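Teleop in sim: fingers drift closed before I reach the part
Forum > Manipulation > Teaching and demonstrations
Started by kettle_drum, Tuesday, October 14, 2025

kettle_drum
I'm recording demos for a pick and place task in simulation. Remote control with a hand controller, trigger mapped to gripper width, wrist camera view only. The task is to pick up a box and set it down at a marked spot. I have 70 demos so far and the policy trained on them closes the fingers too early. It gets near the box with the gripper nearly shut and pushes the box away. Training is the stock recipe from the Okach toolkit, nothing changed. Is this a data problem or a settings problem?

mossback
Data. Play back ten of your own demos and watch the trigger value. I would bet you are resting your finger on it during the approach. The policy copies that along with everything else.

plumbline44
Could also be the controller. The Nanow ones have a trigger that doesn't return all the way to zero once it wears in. Put a dead zone on the bottom of the range and see if the problem goes away before you throw out any data.

kettle_drum
Checked both. Trigger reads zero when I let go, so the hardware is fine. But mossback is right, I'm squeezing on the way in on more than half of them. I think I do it when I'm concentrating.

mossback
Everybody does. Make the gripper open or shut with a button press and use the trigger for nothing.

rook_and_rail
I disagree with that. If you ever need a partial opening, say to get between two things that are close together, a button won't do it and you'll have to record everything over. Keep the trigger and fix the habit. At Bunnag we taught by hand for years, moving the real arm around with the motors slack, and people learned good habits because they could feel the part. With a controller you have to learn them on purpose.

mossback
Hand guiding is fine if you have the arm. He's in sim. And for a single box a button is plenty.

rook_and_rail
For a single box, yes. Is it a single box? Post a view from the wrist.

kettle_drum
It isn't, there is other stuff around it. This is from the wrist camera, box at lower left, fingers almost closed.

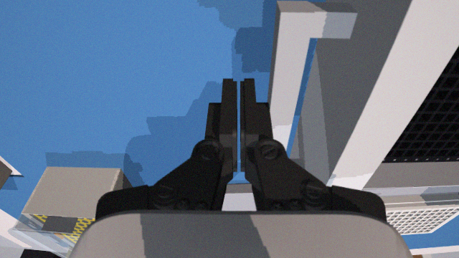 Re: what I would change

rook_and_rail
OK, that's what I wanted to see. Three things.

1. Your box is well off to one side and your fingertips are already almost together. Open fully before you travel, then don't touch the trigger until the box is between the pads.

2. You have tall pieces right next to the fingers on the right. With the gripper wide open you may bump them, so come in from the left or from higher up. Do it the same way every time.

3. Add a second camera. The left finger and the gripper body hide part of the box from the wrist, and you are guessing at the last bit of the approach.

plumbline44
Agree on the camera. I'd also soften the shadows or vary the light between demos. There are big dark patches on that blue surface and a policy can latch onto them.

mossback
Vary the light later. Changing everything at once means you won't know what fixed it. I still say button.

kettle_drum
Going to keep the trigger for now, drop the bad demos and record new ones with the gripper open on approach. Second camera goes in too. How many should I aim for? The Fandura people told me 500.

rook_and_rail
Way too many for a first pass. Replace the ones you drop, train, and look at where it fails.

plumbline44
I needed 343 for a drawer task, but half of those were sloppy. Clean ones go further. Take a break between batches - your hands get lazy before you notice it.

kettle_drum
Will do. I'll post the trigger plots from the new batch when I have them.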